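The Ferry to Salel

Honeylyn Yap had 12 minutes and the wrong shoes.

Down the hill. Past the bakery, past the bank that wasn't a bank anymore, past the dog tied up outside the pharmacy who barked at her like she owed him. The ferry horn went once. Once was fine. Three was gone.

In her bag: one apple, a phone charger that fit nothing, her mother's recipe book in a bread bag, and seven hundred dollars in an envelope that said SITHOLE on the front in her mother's square capitals.

"Give it to him in his hand," her mother had said. This was in the hospital, in October, with the TV going. "Not the wife. Not the son. The hand."

"What's it for?"

"He knows what it's for."

And that was that. You didn't get a second question with her mother. You got one and a look.

She made the ferry. Barely. The man at the ramp had the chain half up and he let it drop again and said run, so she ran, though she was already running. Inside it smelled of diesel and somebody's egg sandwich. She took a seat by the window and her heart banged away for a good long time.

Kerneck got small. She hadn't seen it from the water since she was nine. The cannery roof, the church, the two cranes. All of it the color of old dishwater. She had told people at work she came from a pretty little harbor town and now she wondered what she'd been thinking of. Some other town. A calendar.

There was a magazine on the seat beside her, left behind, the Skoden Quarterly, coffee ring on the cover. She flipped through. An ad for boats. A poem about a heron.

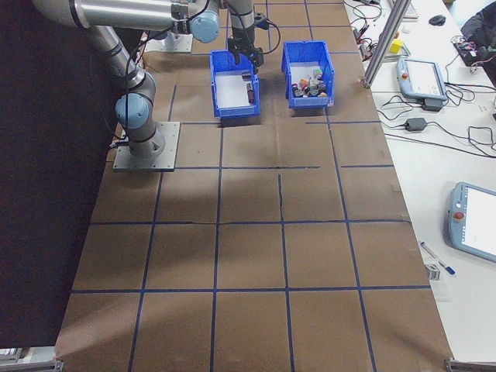 Work table with blue bins, taped grid on brown paper.

She turned the page, turned it back, put the magazine under her thigh so it wouldn't slide off. She couldn't read on boats. Never could. Her mother could read on anything, she read on the bus standing up, she read while frying onions, there was oil on every book in the house.

Okay. Sithole.

What she knew. He had the hardware store on Salel, or used to. He came to the house twice when she was small, both times at night, both times he stood in the kitchen with his hat on and wouldn't sit. The second time he brought a bucket of clams and her mother cried after he left. Not about the clams, presumably. Honeylyn ate them. She was eight, they were good clams.

What she didn't know. Everything else.

She had theories. At fourteen the theory was he was her real father, and she'd gone around for one whole summer looking at her own ears in the mirror. At twenty the theory was blackmail. At thirty she'd stopped having theories, she had a job and a car with a noise in it.

Her father's boat went down off Salel. That part everybody knew. It was on a brass plate in the church with the other names, and the plate was cleaned every spring by whoever's turn it was.

The ferry bumped in. Ropes, shouting, a kid dropped a scooter. She was first off, she didn't know why she was hurrying, there was no train to catch now. Her feet hurt. The store was at the top of the street because of course it was.

It was closed. Not closed for lunch, closed. Brown paper over the windows, and a sign that said THANK YOU SALEL with a heart where someone had run out of room for another word.

She knocked anyway.

Then she sat on the step and ate the apple. A woman came by with a stroller full of groceries, no baby.

"You looking for the old man?"

"Mr. Sithole. Yes."

"He's up at number 71. Green door. You have to knock loud." The woman looked at her shoes. "You're not from the bank?"

"No."

"Good," the woman said, and off she went.

Number 71 was another hill. Green door, paint coming off in curls. She knocked loud. Then louder. Then somebody inside yelled all right, all right, and it took a very long time, a chair scraping, a cane, a second chair, and the door opened and he was tiny. That was the thing. He'd been so huge in the kitchen. He had the hat on.

"You're Rosa's girl," he said.

She hadn't said a word yet. She held out the envelope. Then she remembered and took his hand, turned it over, and put the envelope in it. It was a dry light hand, like a glove somebody left on a radiator.

He looked at the writing for a while.

"So she's gone."

"Two weeks ago. I'm sorry, I should of called. I didn't have a number."

"I don't have a number." He stepped back from the door. "Come in, you're letting the heat out."

The kitchen was one chair too many, she had to go in sideways. He filled a kettle. He didn't ask if she wanted tea. He had every screw and hinge from the store in there, it looked like, jam jars up the walls, shoeboxes with the labels crossed out and written over. Three kinds of tape on the windowsill next to a dead geranium.

"Everything with a place to go," he said, seeing her look. "My son says throw it out. Throw it out! You know what a brass hinge costs?"

She did not. 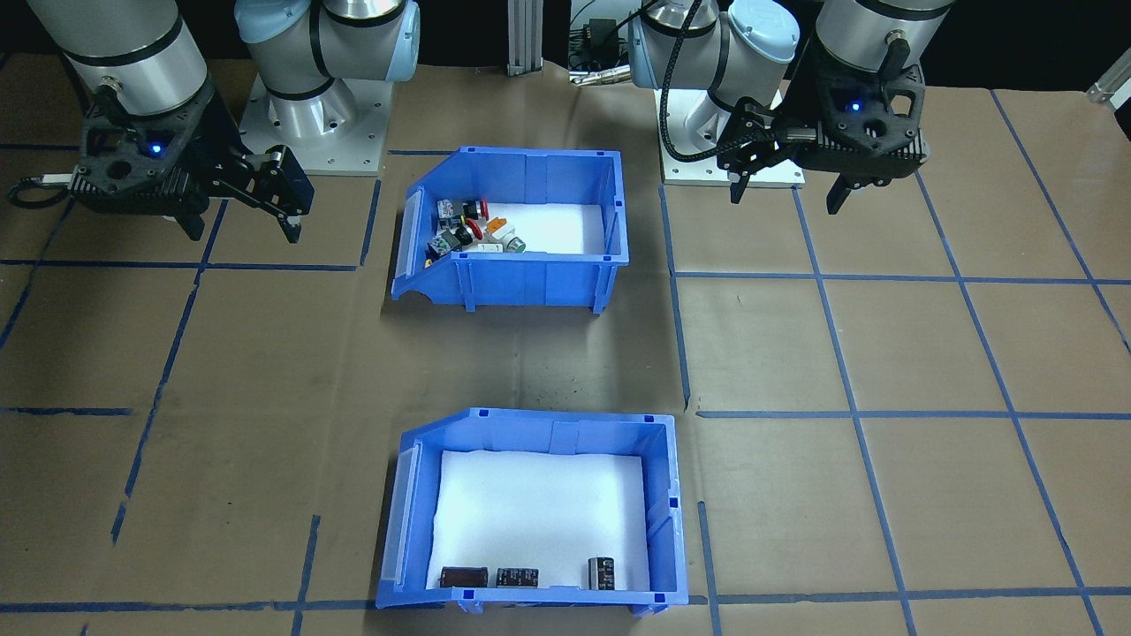

He put the tea in front of her and then he opened a drawer and took out a school notebook, the kind with the marbled cover, and licked his thumb and started turning. Pages and pages of it. Her mother's square capitals down one side and a pencil scrawl down the other. Dates. Amounts. Ten dollars. Five. Twenty, underlined. Five. Nothing, nothing, five.

"What is this?"

"Your father owed me for an engine," he said. "Two thousand dollars. He bought it off me in the spring and he was going to pay me by the fall." He turned a page. "It was a good engine. I want you to know that. They looked at it after, they brought some of it up. It wasn't the engine."

The kettle was still ticking as it cooled. She held the cup with both hands.

"I told her forget it. I went over there and stood in your kitchen and I told her. I said Rosa, the man is dead, there's no engine, there's no debt. And she said to me, sit down. And I wouldn't sit down, if I sat down she'd win. So then she said, did you sell my husband a bad engine? I said no. She said, then it's a good engine and I owe you for it."

He laughed, or coughed.

"You see? If I let her off it was like I was saying something. About the engine. So I took the five dollars. God forgive me. Every month I took it. What could I do? I brought clams."

"I remember the clams."

"They were good clams."

"They were," Honeylyn said, and that did it, that was what got her, after the hospital and the funeral and the man from the insurance, it was the clams. She cried all over his oilcloth. He let her. He got up and did something with the jars so he'd have his back to her, moved one, moved it back.

When she was done he'd opened the envelope. He counted it onto the table, licking his thumb again, whispering the numbers. Then he took a pencil off the string around his neck and wrote it in the book, and drew a line, and did the subtraction, slowly, carrying the one.

Zero. He wrote it out as a word too, like on a check.

"There," he said. He turned the book around to her. "You sign. For her side."

She signed. The pencil was soft and her name came out thick and dark, it took up two lines.

Out the window you could see the whole harbor and a bit of Kerneck behind it if you knew where to look. The lights were coming on over there. The last ferry was at six and it was, what, five forty, and it was downhill at least.

"I have to run," she said.

"So run." But he was getting up, the cane, the one chair, the other chair. He had a bucket by the back door with a wet sack over it, and he put the handle in her hand and closed her fingers on it one by one.

"Give the bucket back sometime," he said.

It weighed a ton. It knocked on her knee the whole way down the hill. Halfway there the horn went, once, and she switched hands and kept going.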